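Glass Ratings Should Be Read at the Frame

Buyers of balcony doors compare one number, the value for the center of the glass. I think this is the wrong number. Most of the heat a door loses in winter can pass through its metal edge, and the sales sheet leaves that out.

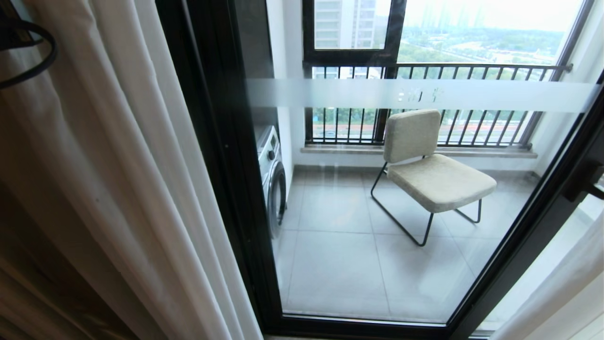

Page last changed: 13/08/2024

Joelle Hakim logged surface temperatures on 22 doors in the Silletti apartments. On the worst unit, the frame accounted for 66 percent of the measured loss. The glass met its rating. Replacing that door cost $3290, and the new one had the same frame profile.

A whole-unit value should be printed first, in larger type. Roxana Espinoza objects that whole-unit values change with door size. They do, so print the size as well. 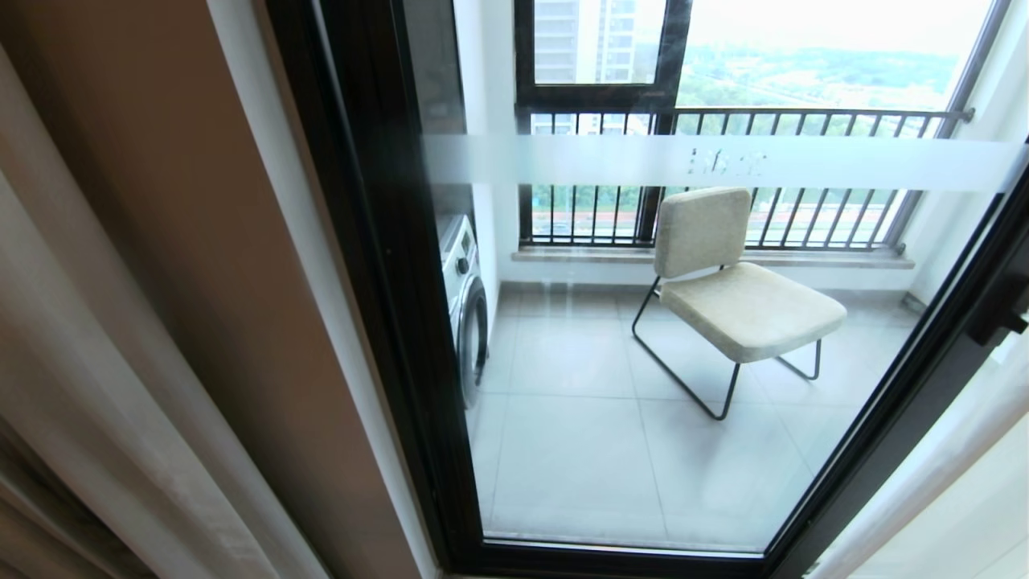

Does a heavy curtain make up for a poor frame?

Only in part. It slows the air near the door, but the metal behind it gets colder and may collect more water.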